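Amside 800 two-arm kitchen unit
Item 1611 – Quote only

We list the Amside because customers keep asking for it. Our buyer, Raíssa Rocha, went to the open day at Henriques in May and came back with more questions than brochures.

The sales sheet says the unit "handles everyday kitchen work." Teodor Manole ran the demo in simulation for most of the morning and took requests after lunch. Raíssa asked for a full sink of dishes. She was told that was planned for a later release.
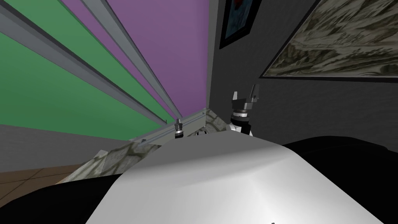
Lead time is 21 weeks, and we would not plan a remodel on it. The price covers both arms and grippers. Setup is extra, and so is the Edau software license, renewed yearly – read that part of the quote twice.

Returns: unopened crates only.
Spare finger plates: see item 2132.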